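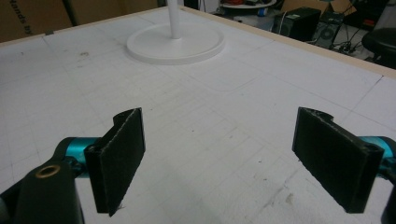
Mornent is my little catalog of old rings and brooches, and this is the README I kept promising to write. It started as a spreadsheet for my own stock, then Taha Zerouali asked for a copy, and after that I figured I should tidy it up. Each row is one piece of jewelry - type, metal, stones, marks, condition, and whatever I know about where it came from. Colors are the hardest part to write down. "Brass-colored" in my notes means just that, like the small round ring with the dark hollow center set into the black arm up top, and it says nothing about what the metal is. If I've tested a piece, the metal column says so.

What's in the folder

pieces.csv - the main table, 11 columns
marks.csv - maker's marks and hallmarks, linked by piece number
notes.txt - my ramblings, mostly on clasps

Things to know

Stone weights are in carats, to 2 decimals. If a stone is still in its setting, the weight is worked out from measurements, so please don't price anything off it! Dates are by decade only. The Farouk pieces (a box lot I bought in April) still have 5 brooches with no marks entered.

Brooches are over-represented because I like brooches.

Using it

Help yourself for study or for your own catalog - just mention Mornent somewhere. Fixes are very welcome, especially for marks I've misread. I usually get to them on Sunday.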